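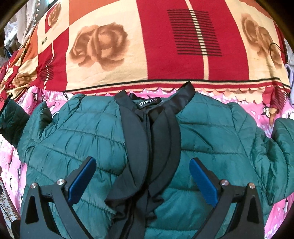 Workplace automation > Garment care and returns processing

Folding cell for quilted jackets: what happens to the bench staff?

Posted 10 Sep 2026 by Anqi Zou

I supervise the outerwear bench at a returns processor in Dristhorpe. Management wants to install a Piltemon folding cell this fall. At present the bench has 22 people on it. They open the parcel, check the garment, lay it out flat, fold it, bag it and put a label on the bag. The cell would take over the layout and the fold. Inspection and bagging would stay manual, at least for the first year.

T-shirts and plain shirts do not concern me. The jackets do. A quilted puffer like the teal one in the picture has a slick shell, it holds air in the channels, and the sleeves do not stay where they are put. If there are straps lying across the front, somebody has to decide whether they belong to the garment, whether they go inside the fold, and in what order. My experienced people do this without stopping. I have no written procedure for it and I am now being asked to produce one.

I need to know two things. First, how much of the jacket work does a cell like this really absorb? Second, what did the job become for the people who used to do the folding? The vendor says "reassigned to higher value tasks" and will not say which tasks. Pay at our site is hourly plus a piece rate on folds, so the second point matters a great deal here.

Wendelin Bachmann

We put in a comparable cell at Destness in May, so I can give you our numbers. They apply to our mix only.

On knitwear and shirts the cell runs unattended apart from loading. On padded jackets it completed the fold without help on 1,005 garments in the first full month, and one operator was needed at the cell for the whole of that time. The usual stops were a sleeve sliding off the layout area after placement, trapped air lifting the top panel so the second fold came out too thick for the bag, and straps or cords. Straps were the worst. A wide strap in loose loops over the chest changes shape each time it is touched, and the fingers would close on strap and shell together.

We dealt with straps by moving the decision upstream. The inspector now clears the front of the jacket, tucks attached straps inside and puts detached ones in a separate bag with the same label. That added 25 seconds to inspection on those items. The time did not show up in the vendor's calculation, so put it in yours.

As for the staff, we went from 30 on the bench to 22 over the season. All of the reduction was contract staff who were not renewed. The remaining jobs are loading, clearing stops, and inspection. Loading is duller than folding and people say so. Inspection got harder, with more to decide per garment and a cell waiting for the next one. Wrist complaints went down. Complaints of sore feet went up until we bought mats.

Settle the piece rate before installation. Ours was left as it was for six weeks, and the best folders lost money while the cell did the easy garments and they were handed the difficult ones. We now pay a flat hourly rate at the old average plus a skill grade for stop clearing.

On the written procedure: have two or three of your folders lay out the same jacket and write down where they differ. They will differ. Agree on one method with them, and name them on the document. Ours is four pages long and two of those are straps.

kanaan_bench

We looked at Piltemon at our Kanaan site and did not buy. Too many jackets in the mix. Shirts only would have been fine. Ask for a trial with your own returns, unsorted, and do not let them use new stock out of the bag. Returns come back creased with the sleeves half inside out and that is a different job.

Also check the height of the loading table. The one we tried was not adjustable.

Anqi Zou

Thank you both. The 25 seconds is useful, as I had inspection down as unchanged. I have asked for a trial on unsorted returns and have sent the piece rate question to payroll. No answer from payroll yet.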